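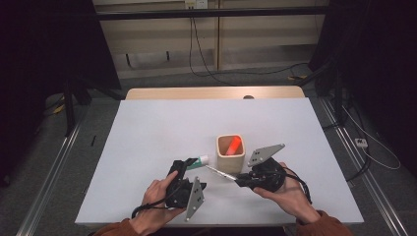
このデータは何を集めたものですか?
港町ミルニネの家庭に伝わる保存食の作り方を、聞き書きのかたちで1,434件まとめたものです。漬物、干物、果実の砂糖煮が中心で、四月に仕込むものがいちばん多く入っています。

はじめに
Skomel 保存食聞き書き集を開いてくださって、ありがとうございます。もとはテクレ・アンバイエが祖母の帳面を書き写していたもので、ご近所にも声をかけているうちに、気がつけばずいぶん大所帯になりました。

中身について
recipes.csv に本文、terms.csv に方言の語彙が552語入っています。分量は話し手の言い方をそのまま残しましたので、「ひとつかみ」や「鍋の肩まで」といった書き方もたびたび出てきます。グラムに直した値は weight_g 列にありますが、空欄のままの行が700行あり、こちらは少しずつ埋めているところです。

ご利用にあたって
塩分の列は味の目安として書いたもので、保存の安全を確かめた値ではありません。実際に漬けるときは、どうぞお手元の新しい手引きもあわせてご覧ください。

更新
7月11日(火) 語彙の読みがなを見直しました(担当:ダニツァ・ネデリコヴィッチ)。杏の項の重複はまだ残っています。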